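To: Eskola house list
From: Güven Karakaya
Re: Re: The bed in the back room

Humaira Rind wrote:
> Could whoever is folding please say what is still on the bed?
> I have 15 hangers left and no wish to buy more.

Humaira, keep your hangers close. The pink floral thing remains in the middle, where it has settled like weather.
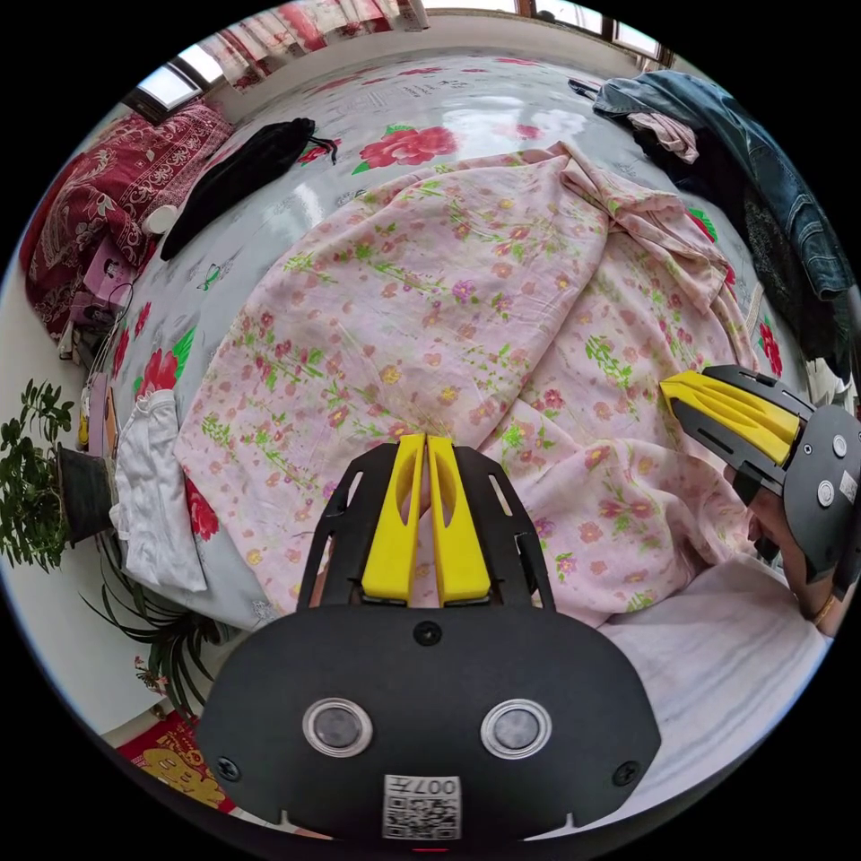

Pink floral, crumpled. Jeans in the far corner.

I had assumed the denim would be the quick part. It has a dark grey garment under it and something pink and striped tucked in as well, so I withdraw my estimate of 17 minutes.

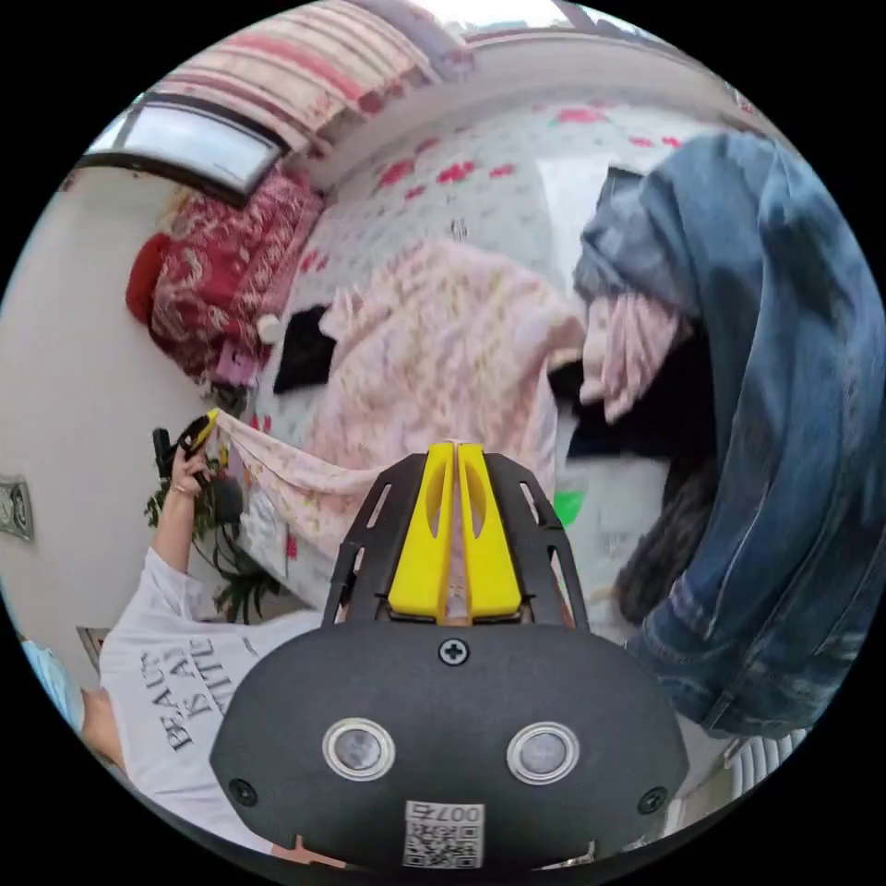

Denim heap, right. Red patterned pillow at the back.

Folding works best from a corner, once you can find one. The black bag can go on the hook when the bed is clear.

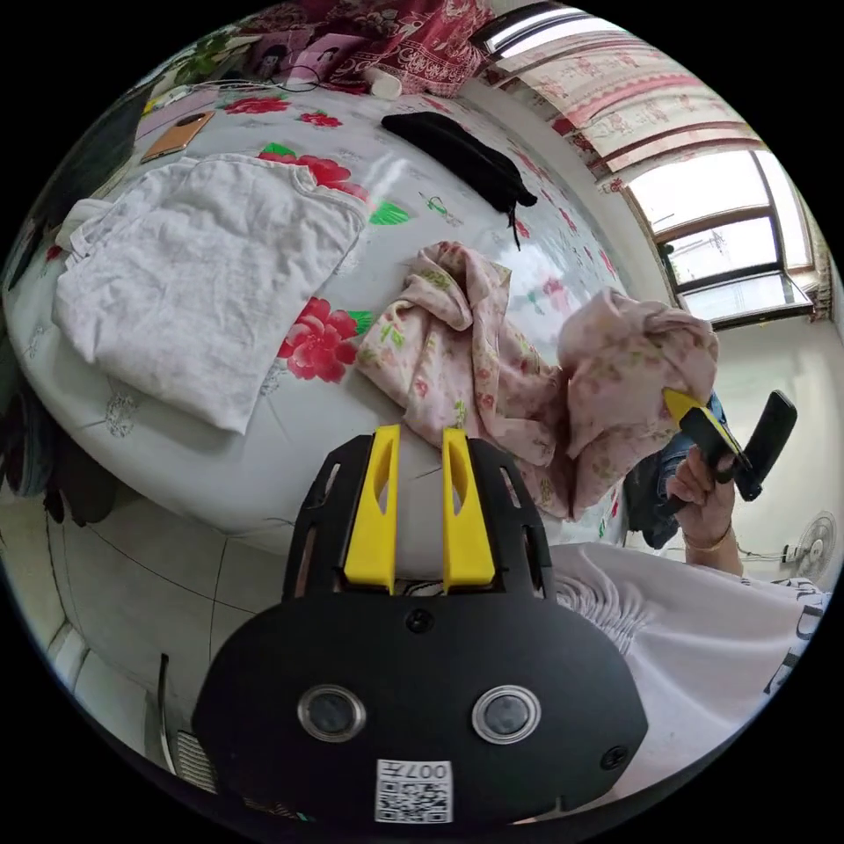
One end up, the rest still in a pile.

Aurelio asked if the red flowers were the quilt or the washing. They stay. Everything lying on top of them goes. 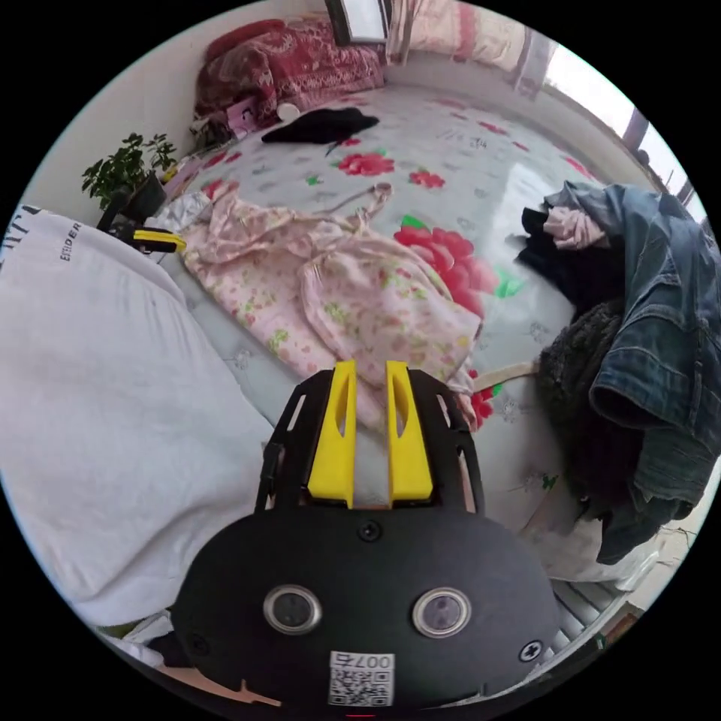 Güven Karakaya

PS. Denim jacket: would its owner please collect it before supper? The fleece underneath too. I'm not ironing either.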